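About Liltden Bread School

Home / Classes / Teachers / About Us / Contact

We teach people to bake bread. Plain bread, rye bread, flatbread, sweet bread with too much butter in it, and the kind of sandwich loaf your kids will eat without picking the crust off. Our kitchen is at 77 Escobar Street in Ardale, two doors down from the hardware store, and if you come by on a baking morning you'll smell us before you see the sign.

How we got going

Liltden opened in August 2019 with one oven, one teacher and a class of five. The teacher was Corey Hinds, who had spent years on the night shift at a wholesale bakery and wanted to bake while the sun was up for a change. Corey's first class was supposed to last three hours. It ran closer to five, and everyone stayed to the end because the second batch was still in the oven and they wanted to see it come out!

Darcy Ruddock was in that class. She came back for the next one, and the one after that, and by December she was teaching the beginners while Corey worked on a rye course. Today Darcy runs the whole schedule (and is the person who answers when you call, so please be nice to her on Mondays).

The name comes from the farm where Corey's grandmother grew up. She baked twice a week there in a brick oven out in the yard, and her big round rye is still on our class list, a little changed. We bake it lower and slower than she did, and we leave out the caraway unless somebody asks. Somebody usually asks.

What we teach

First Loaf is where most people start. It's one morning, you don't need to know anything, and you go home with two loaves plus a tub of dough for the fridge. We mix by hand in this class. Once you've felt dough go from a sticky mess to something smooth and stretchy, you'll know what you're looking for, and after that you can use whatever mixer you like.

Sourdough From Scratch runs over four weeks. You make your own starter on the first day and look after it at home in between. Some of them are fast and some of them sulk for ten days and then take off all at once. Bring yours along every week, even if you think it's dead. It almost never is.

The Pletaler is our house rye, and it has a class all to itself. It's a dense, dark, slightly sour loaf that bakes for ages and shouldn't be cut until the next day, which is torture. We love it with butter and radishes. Kiran Sandhu teaches this one, and he'll also show you how to shape it without a tin, a thing that looks hopeless right up until it works.

Flatbreads of Many Kitchens belongs to Bhupendra Grewal. Roti, naan, stuffed paratha, and a corn flatbread he has been fiddling with for as long as we've known him. It's our loudest class and the one that sells out first. Come hungry. You cook, you eat, you cook some more.

Kids' Saturday is for ages seven and up, with a grown-up. We do rolls in the shape of animals. Most of them come out of the oven looking like hedgehogs, whatever they were when they went in, and they taste great.

Who does the teaching

Corey still takes the rye and sourdough basics and still starts the day earlier than anyone else. Darcy has First Loaf. Kiran came to us from a pastry kitchen, so he also does our holiday baking days, and his cinnamon buns have a following of their own. Flynn Tomoana joined as a helper to wash up and weigh flour, then started asking very good questions about why one bag of flour drinks up more water than another. Now Flynn teaches our Flour and Water evening, two hours on exactly that, and it's much more fun than it sounds.

Class sizes stay small. We like to be able to get to every bench and put our hands in every bowl, and you learn a lot from watching your neighbor's dough do something yours isn't doing.

Our flour

We buy most of our flour from a mill a short drive out of town. It's stone ground, it changes a bit from one harvest to the next, and we adjust. When a new batch comes in we bake the same plain white loaf with it on the first day and write down how much water it took. Those notebooks go back to the very beginning. Students are welcome to look through them — people do, while they wait for the oven, and there are some good stains on the pages.

You can buy flour from us to take home, in 2 pound bags. We also sell dough scrapers, proofing baskets, and rye for feeding your starter. We don't sell knives or mixers, but ask any of us what we use at home and you'll get a long answer.

The long table

Every class ends at the table. We slice whatever has cooled enough, put out butter, cheese, jam and usually a pot of soup, and sit down together. It's our favorite part of the day and we'd hate for you to miss it, so please don't book anything right after class. Guests of students can join us for the meal if you let Darcy know the day before.
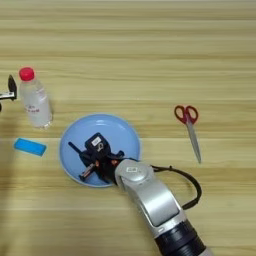 Bread for the neighborhood

We bake far more than we can eat. Whatever is left after class goes to the food pantry on the next block the same afternoon, and once a month we hold a baking day just for the pantry. Our best one so far sent over 70 loaves out the door, and we were all flat on our backs by evening. Anyone can help on those days, with or without a class behind you. There's always room for a person who can wrap loaves and carry crates.

The oven

People ask about it so much that it gets its own heading. It's a deck oven, bought secondhand, and it weighs 915 pounds. Getting it through the front door meant taking off the door, then the door frame, then a bit more of the wall than we had planned. It bakes beautifully on the left side and a touch hot on the right. You'll learn to turn your loaves!

Come and see us

The kitchen is open to visitors on class mornings from nine until noon. You're welcome to stop in, say hello, and ask about your starter. Parking is behind the hardware store. The front entrance is step-free and there are lower benches for anyone who'd like to work sitting down; tell us when you book and we'll have one ready.

Gluten is everywhere in here, sorry to say, and we can't offer a safe class for people with celiac disease. For other allergies, call us first and we'll talk it through.

New class dates go up on the first of each month.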